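Equity Valuation, Final Report
Ilgın Gökçe

My group valued Steka, a maker of mattress springs, because Vandora and Jatoi had already been claimed by people who register early. My first model said the shares were worth 251. The market said 67. I assumed the market was wrong for two weeks.
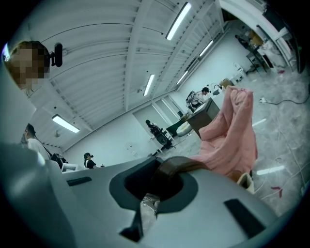
Page last changed: March, 11:40 p.m.

Then I found the lease payments -- all of them, sitting in a footnote. Adding them back brought my figure down to 70, and our rating from Buy to Hold. Stendau, the closest peer, trades at almost the same multiple. The spreadsheet has 700 rows, of which 2 matter.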